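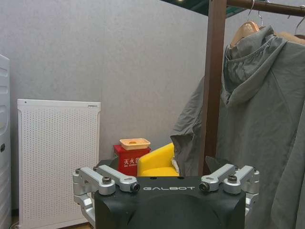 Nerkard rents small furnished rooms to people who study or work in the same place where they keep their clothes. We have 34 rooms, all in the Cullinane building, and many of the same questions come to us before moving day. The rooms have light gray walls with a slightly rough surface, and it is easy to leave a mark on them, so we ask you to read the part about walls also. A white panel heater with small holes over its front stands upright against the wall, and several answers on this page concern it. If your question is missing, please write to the rental office.

Questions about heating

May I move the heater?
Yes, a short distance. Switch it off first and let it become cool, then lift it with both hands. Please do not pull it by the cord. It must stay upright, and the small holes must stay free.

Can I dry a towel on it?
No. Towels and wet clothes go on the clothes rack. Keep the rack at a distance of 100 cm from the heater, also when you are at home.

How much electricity does it use?
Up to 800 watts. Electricity is part of the rent from May to the end of August. In the other months we read the meter and send you the amount separately.

Questions about the desk

What kind of desk will I have?
A small white desk with an office chair. The chair is black, with a mesh back and a headrest. A laptop fits well on the desk, with some place beside it for a notebook. A second person can eat there too, but it becomes narrow.

Where is the outlet for the laptop?
There is a white outlet low on the wall, to the left of the desk. Let the cables go down along the wall to it, so that your feet do not catch them when you turn in the chair.

Can I change the chair?
You can bring your own chair. In this case tell us one week before, and we will take ours to the storage in the basement. It is not allowed to put it in the corridor.
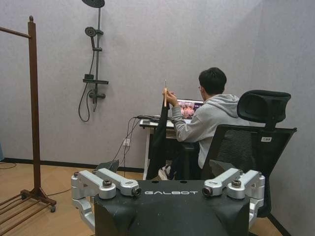
Questions about walls, floor and storage

May I use a power strip?
One power strip for each room is allowed. It may lie on the floor near the wall, but the heater must have its own outlet. Do not connect one strip to another.

May I make holes in the wall?
Please ask first. We prefer furniture which stands on the floor, and most of our tenants manage with this. Adhesive hooks are also a problem, as the paint comes away together with them.

How do I clean the floor?
Use a cloth which is only a little damp. The bucket from the laundry room can be borrowed, but please bring it back the same day.

Where can I put my things if there is no closet?

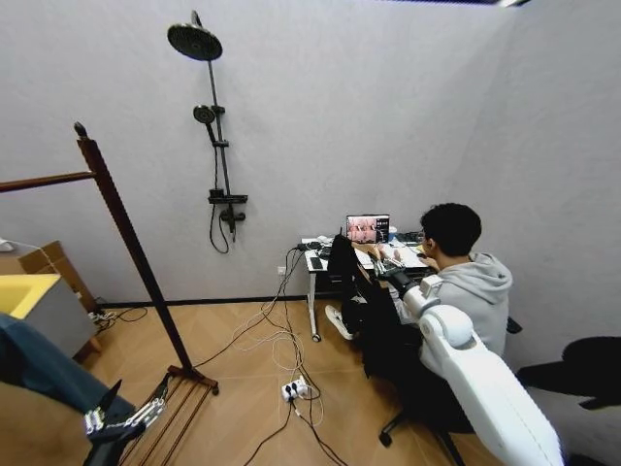
Storage in a small room needs a little planning, and we recommend to begin with the clothes, as they take the most place. Long coats and shirts should hang, and sweaters can be folded. The dark brown wooden rack has slats at the bottom, so shoes or a flat basket can go there. Boxes are best behind it, close to the wall, like the gray one with the yellow top. Leave the path from the door to the desk free.

Can I keep my moving boxes?
One or two, yes. If you have more, fold them flat and ask for a place in the basement. Paper and cardboard are collected on Friday morning.

How much can the rack carry?
We do not give an exact weight. Put the heavy coats near the ends of the rod and the light things in the middle. If the rod begins to bend, it is too much.

Are hangers included?
Yes, wooden hangers with a metal hook, some lighter and some darker. They are not a matching set. The rod is round and smooth, and the hooks slide on it easily. It is better to hang all the hooks in the same direction, then you can take out a shirt without moving its neighbor.
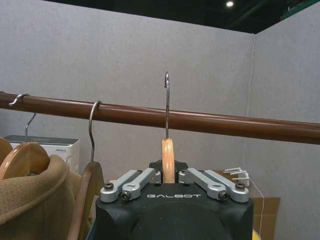
Questions about moving out

What must stay in the room?
The desk, the chair, the heater, the rack and the hangers. Things you bought yourself, also a Stovilik shelf or a Jondance lamp from the previous tenant, you must take with you.

When do I get my deposit back?
The deposit for the furniture is 90 dollars. We return it after we have checked the room together with you.

Last changed: Aug 29, 2025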